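Keep the Clumsy Pushes

By Serena Fabbri

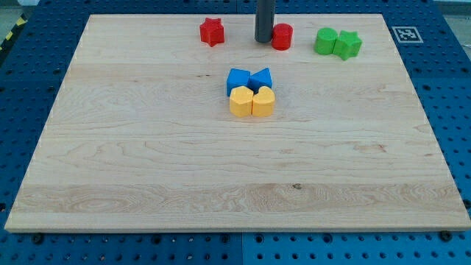

Our group in Erndale has recorded 2,539 runs of an arm pushing colored blocks around a board. Raffaele Melis wants to delete every run where the operator hesitated, missed a block or had to come back for it. I think he is wrong.

His case is simple. A model copies what it is shown, so show it good work. That holds for a run where the operator gave up. It doesn't hold for one where the rod slid past a block, backed off and tried from the other side. A model trained only on smooth pushes has no idea what to do after a bad one, and it will make bad ones.

We lose something else when we clean too hard. Operators learn what gets thrown out and start playing safe — short pushes, easy corners, the same order every time. Natalina Santoro saw this in her own runs within two weeks.

Label the slow runs and mark where the mistake starts. Then leave them in the set until a test on the real board says otherwise.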